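Profiles > Rooms and Offices > Threads > The second floor room at Derkness

Search this profile Search Clear

Long thread on a room. I look after the fit-out side at Tarkero and the past month has mostly been the big room on the second floor at Derkness. A few people asked what gets done in a job like this, so I'll put it all in one place.

The complaint that started it was about light. Half the desks said it was too dim and the other half said there was glare. Both were right, as far as I could tell after sitting in a few different chairs for a morning.

We work to 500 lux on a desk surface. I borrowed a meter from Callum Cowie and walked the room with a clipboard. Under the bright part of the ceiling it was well over. At the shelving end the worst desk read 100. You can type at 100, but you wouldn't want to read the small print on a parts bag.

The ceiling has been added to by different tenants over the years. A long fluorescent, a big lit panel, a round air vent, then rails and strut fixed across afterwards by whoever needed to hang something. No drawing shows all of it. I asked the landlord's office on Strachan and they sent me a plan with a wall on it that came out before I started here. 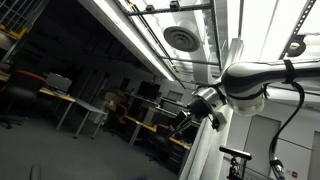
Derkness, second floor. The round vent sits between the fluorescent and the lit panel, with the shelving down at the dim end.

First thing we did was nothing to do with electrics. Callum had the desks at the dim end turned so people weren't sitting with their backs to the light and working in their own shadow. It took an afternoon and cost us a trolley hire. The 100 desk went up a bit just from that.

Second thing was the lamps. Murdo Mackay came over from Tonddale with his tall ladder and checked the fluorescents one at a time. He wrote the date inside each fitting in marker, which I wish everyone did.

Quote for replacing the fittings at the dim end, supply and install: $2,672. I've seen worse. It's sitting with the people who approve these things and I'm told I'll hear in December.

In the meantime, desk lamps. Clamp type with a weighted arm. Don't buy the ones with a touch dimmer in the base. Somebody's sleeve brushes it and the lamp goes off, and then you get an email.

The vent. There was a question about whether it blows cold on people. I taped a strip of tissue to a broom handle and held it up there for a while. It moves air, but most of it goes sideways along the ceiling. The draught people were feeling came from the corridor, so we fitted a brush strip to the corridor door and that was the end of it.

Shelving next. It's the rack with grey uprights and yellow edges on the shelves, and it's good solid stuff. The problem was how it got used. Heavy boxes had gone on top and empty ones at the bottom, the way it always goes when people are in a hurry.

We pulled everything off and put the heavy things back at knee height. Anything with no label and no owner went on a table in the hallway for two weeks with a sign. Most of it was claimed on the last morning.

Labels: black on white, big letters, on the shelf edge and not on the box. Boxes move. I did a run on the label maker at my kitchen table one night and still ran out of tape before the bottom shelf.

Chairs. The ones with the red on the backrest are older than the others and more comfortable, and everyone knows it, so they travel. I gave up assigning them. What I did do was replace the casters on the ones that dragged. Get the soft casters if you have a hard floor and the hard ones for carpet. I had it the wrong way around for years.

Carpet is fine. It has a coffee stain near the rack that predates all of us. A spare box of tile is supposed to be in the basement at Derkness but the basement key is with someone at Strachan.

Walls, then. I like to have one side of a room where things stay put: the screen, the signs, the extinguisher. People should be able to find those without thinking, even with gear and laptops out on the benches.

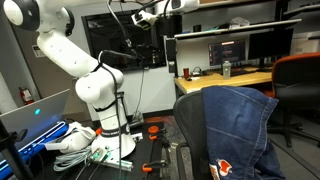 The extinguisher check is on me, and I do it on the first working day of the month. Look at the gauge, look at the pin, make sure you can get a hand to it without moving anything, sign the tag. If a box has been left in front of it I move the box and leave a note on it. Same note every time.

Big dark screens are the other half of the glare complaint. With one of those on the wall you get the whole room back as a reflection whenever it's off. We tried tilting the blinds and it made little difference. A light-coloured pull-down cover would do it, and I've priced one, but it's behind the lights in the queue.

Cables are the part I get asked about most. Hook-and-loop straps, always, never zip ties. You will be moving that cable again within the year and you'll be doing it with one hand. Leave slack at both ends, then leave a bit more.

And label both ends of every cable before you run it - before, while it's still on the floor and you can reach it.

Still to do: the fittings if the quote goes through, the screen cover, one shelf with no labels, and getting that plan redrawn so the missing wall is missing on paper too. Murdo is back with the ladder next month and I'll add the new meter readings to this thread once I have them.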